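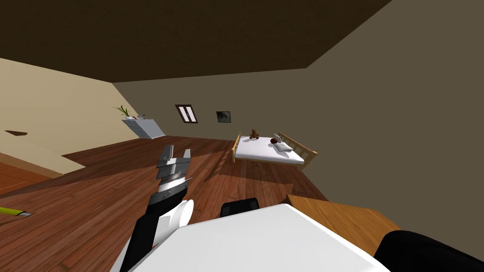 Simulated homes pass the 1,000 mark at Lallwood

06/08/2021

The Lallwood robotics group has now gathered 1,236 practice runs in its simulated homes, and the team could hardly be happier. The runs are examples for Janari, the learning system that will one day decide for itself how a two-armed robot should reach, grip and put things down.

Every run is made by a person. An operator sits at a desk with a pair of hand controllers, is given a short job in plain words ("put the ball next to the teddy bear", say) and steers the arms through it from start to finish. The software, called Broruditz, stores each movement along with the view from the robot, so that Janari can later match what was seen to what was done.

Work began in May with 200 runs in a single bedroom, with a bed, a chest of drawers and a table to move about between. It was slow going at first – new operators tend to bump into the furniture, and turning a big white robot body round in a small room takes practice! Since then the group has added more rooms, changed the colours of walls and floors, and moved the toys and pillows from place to place so that no two sessions start quite the same.

"I love watching people get the hang of it," says Fredy Betancur, who looks after the operators. "The first day they think about every finger of the gripper. A week later they're chatting about lunch while they tidy a bed."

Clumsy runs are kept too, as long as the job gets finished. Betancur's team marks the spots where an operator missed an object and had another go, and those bits are proving very useful – Janari now tries a second time when its first reach falls short, something it never did in the spring.

The next 200 runs will be jobs that need 2 hands, such as lifting a pillow with one arm and taking out whatever is lying under it with the other. Operators have been asking for these for weeks. A new kitchen is also being built in Broruditz, and the cupboard doors already open.

Anyone at Lallwood who would like to try a session can put their name down at the front desk. No experience is needed, and the training takes one morning.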